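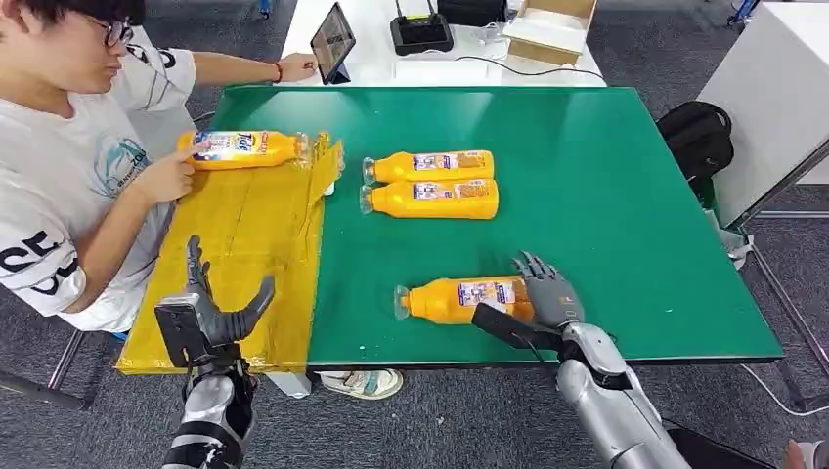 How a Rap Song Is Built

A rap song has two main layers. The first is the beat, which is all the music underneath. The second is the vocal, which is the rapping. Most of what you hear in a song belongs to one layer or the other, and the two are usually made at different times, often by different people.

The person who makes the beat is called a producer. The person who raps is called a rapper or an MC. MC is short for "master of ceremonies," an old name for someone who runs a show and talks to the crowd.

Counting the beat

The word "beat" has two meanings in music, which can be confusing. It can mean the whole backing track. It can also mean one single pulse, the thing you tap your foot to.

Pulses are grouped into bars. In nearly all rap music, one bar has four pulses. You can count them like this:

1 - 2 - 3 - 4 - 1 - 2 - 3 - 4

Each time you get back to 1, a new bar has started. The kick drum, which makes a low thump, often lands on 1. The snare drum, which makes a sharp crack, usually lands on 2 and 4.

Tempo

Tempo is the speed of the pulses. It is measured in beats per minute, or BPM. At 60 BPM there is one pulse every second.

The song "Clidora," by the rapper Gerrit Goossens, has a tempo of 79 BPM. That is a little faster than one pulse per second. A listener would call it slow or relaxed. His earlier song "Vashisht" is faster, but the drum pattern is the same. Only the space between the sounds has changed.

To measure the tempo of a song yourself, tap along and count your taps for 15 seconds. Multiply the number by four.

Where the sounds come from

A producer can get sounds in several ways.

Drum machine: a device or computer program that stores drum sounds and plays them back in a pattern.

Synthesizer: an instrument that makes sound from electrical signals. Many deep bass notes in rap are made this way.

Sample: a piece of an existing recording, used again in a new song. It may be a few notes of piano or one shout. A sample can be slowed down, speeded up, cut into parts or played backward. Someone owns the original recording, so the producer normally needs permission to use it.

Loop: any short piece of music that repeats. A loop is often two or four bars long. When it reaches the end, it starts again with no gap.

Griet Van Rooij, who produced "Clidora," made its main loop from a four-note bass line and a recording of a closing door. She saved 21 versions of the loop before the vocal was recorded. The finished song uses version nine.

Verse and hook

The vocal is divided into sections. A verse is where the rapper tells the story or makes the argument. The words are different in every verse. A common length is 16 bars.

A hook, also called a chorus, comes between the verses. Its words stay the same each time. It may be rapped or sung, and it is often eight bars long.

A simple song might go in this order:

Intro, 4 bars
Verse 1, 16 bars
Hook, 8 bars
Verse 2, 16 bars
Hook, 8 bars

Add the numbers and you get 52 bars.

Rhyme and flow

Two words rhyme when they end with the same sound, such as "train" and "rain." If the rhyme comes at the end of a line, it is an end rhyme. If it comes in the middle, it is an internal rhyme. Look at these two lines:

I left my coat by the boat on the shore,
Then I wrote you a note and I slid it under the door.

"Shore" and "door" are end rhymes. "Coat," "boat," "wrote" and "note" are internal rhymes.

Flow is the way the words fit the pulses. A rapper can put one word on each pulse or squeeze in many short ones. A rapper can also leave a pulse empty. The same sentence can have a completely different flow depending on where it starts in the bar.

Try it

Clap a steady pulse and count to four. Say this line so that the words in capitals land on your claps:

I WOKE up LATE and I MISSED the BUS

Now say it again, but begin one clap later. The words are the same and the flow is different.

Words to know

Bar: a group of pulses, usually four.
BPM: beats per minute.
Hook: the part of the song that repeats.
Loop: a short piece of music played again and again.
Sample: part of an older recording used in a new one.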